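Furkura perception and control software – progress meeting, minutes

Present: Savvas Spanos (chair), Ifigeneia Vrettos (perception), Rafail Balaskas (planning), Panagiotis Margaritis (tooling, minutes)
Apologies: Prodromos Andreadis (control)

Meeting opened 10:05. The chair noted that Prodromos had sent written comments on item 3 and that these would be read in.

1. Minutes of the last meeting

Accepted with one correction. Under item 4, "latency" should read "clock offset". Panagiotis to amend the copy on the wiki.

2. Actions carried over

2.1 Split of the Risance loader into reader and indexer. Done and merged. The old entry point stays until the end of April and logs a warning when called.

2.2 Unit tests for the pose graph. Partly done. Rafail has covered loop closure and marker re-entry. The case where both markers of a pair return after a long gap is still open.

2.3 Storage quota with Kyriakidis. Quote received, to be taken outside the meeting.

3. Marker tracking in the bathtub task

Ifigeneia presented results for the new tracker on the bathtub recordings. The set holds 348 episodes. Under the old tracker 115 of them had at least one gap in a gripper pose longer than the interpolation limit. Under the new one the number is 70.
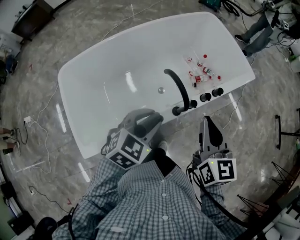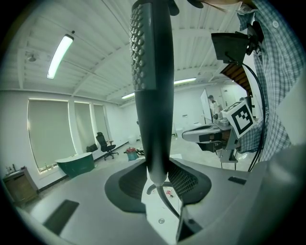
The tracker now estimates each gripper pose from all cube faces visible in the head view and solves for them jointly, where the old code took the largest face and ignored the others. Ifigeneia said most of the gain comes from views such as the head view shown, where the left cube presents three faces and the one on its left side is strongly foreshortened. On its own a face at that angle gives an unstable normal, but as a third constraint it is useful and the weight can be kept low. The right cube shows two faces in the same view, and the joint solve handles that case without special treatment.

Rafail asked whether reflections had been ruled out as a cause of the remaining gaps. There is a bright elongated highlight inside the basin and there are long streaks on the floor. Ifigeneia replied that highlights raise the candidate count in the quad detector and cost time, but she has found none that pass the bit check. She suspects motion blur for most of the 70 and has not yet sorted them.

Prodromos's written comments, read in by the chair: the control side can accept interpolated poses as long as they are flagged per sample. A flag per episode is of no use to him. He would also like the covariance exported, even if it is only approximate.

Discussion followed on whether the wrist views should be used to close gaps. The fisheye view from the gripper holds a good deal of fixed structure, such as the ceiling lights and the row of windows, and the other gripper's cube can also come into view. Rafail was in favour of using the cube as a relative constraint between the two hands. Panagiotis pointed out that the fisheye calibration is weakest towards the rim and asked that any such constraint be switched off by default until the residuals have been looked at. Agreed.

Action: Ifigeneia to sort the remaining 70 episodes by cause.
Action: Ifigeneia to add per-sample flag and covariance to the export.
Action: Rafail to prototype the relative constraint on a branch, default off.

4. Planner replay

Rafail reported that replay of tracked trajectories in the planner now runs from the command line. The collision model of the tub is a coarse mesh with the tap and the rim fittings as separate cylinders. Transparent bottles are not modelled. The chair asked for this to be stated in the replay log, as last month's report gave the impression that all contacts were checked. Rafail agreed.

Planning time per segment has a long tail. The worst segment took 925 ms, against a budget which has never been formally set. Left open until Prodromos can attend.

Action: Rafail to write the list of unmodelled objects to the log header.

5. Tooling

5.1 Unside viewer. Panagiotis has added side-by-side playback of head and wrist streams with a shared time cursor. Scrubbing backwards is slow on long episodes – the decoder restarts from the previous keyframe each time. A small frame cache should be enough.

5.2 Configuration files. Three formats are in use. The chair proposed TOML for everything new and no conversion of old files. No objections.

Action: Panagiotis to add the frame cache and report memory use.

6. Any other business

Ifigeneia asked that marker size be read from the session file and no longer from a constant in the tracker. Panagiotis to raise a ticket.

Meeting closed 11:20. Next meeting at the same time, with item 4 first on the agenda.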